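Kollár plans second robot arm for its packing and serving hall

June 27, 2025
By Irén Pálfi

The catering supplier Kollár will decide in September if it buys a second robot arm for its hall in Etari. The company presented the plan to its staff this week, together with the budget for the coming business year. The first arm was bought last autumn from the dealer Zimeda and works at the end of the line where drinks are prepared for events.

According to Ilona Dobos, who manages the purchasing, the price of the arm itself is not the difficult part of the decision. "When we bought the first one, we planned the arm and the table, and we forgot almost everything else," she said. The company had to pay later for spare fingers, for a new power connection and for 12 hours of training. This time all these costs are written in one sheet, and each department can add a line until the end of August.
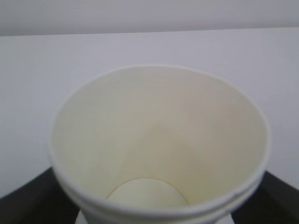 The largest open question in the budget is the gripper. Zimeda offers two models, and the more expensive one can measure how strongly it holds an object. Ferenc Hegyi, the technician of the line, would like to have this model, and he asks also for a reserve of finger pads for the first year. Paper cups are a good reason to be careful, in his opinion. A plain white cup with a thin rolled rim and a small nick at the seam, with a dark finger on each side of it, does not leave much room for a wrong setting. "If you press a carton box too much, you have still a box," he said. "With a cup it is different." The cheaper gripper would be enough for boxes and trays, and the company has not yet decided which work the second arm should receive.

Zimeda has agreed to lend both models for a trial of 30 days. During this time the arm will handle 2000 cups with each gripper, and the technicians will write down every cup that is dropped or damaged. Chelsea Blackburn, who came to Kollár from the software firm Prakament, prepares the form for these notes. She asked that the cups come from normal deliveries and are not selected before, so the result will be closer to a usual working day.

Some employees wanted to know what the second arm means for their jobs. Vilmos Kelemen, the head of the hall, answered that no position will be closed because of this purchase. Two people from the evening shift will learn to operate the arm, and their training is already included in the budget. He added that the floor plan must be changed in any case. The table for the second arm needs a place near the wall, where the empty pallets are kept now.

The budget sheet includes also a yearly service contract for 1755 euros. Ms. Dobos said she is still discussing with the dealer if the first arm can be covered by the same contract. The written offer from Zimeda is valid until the end of September.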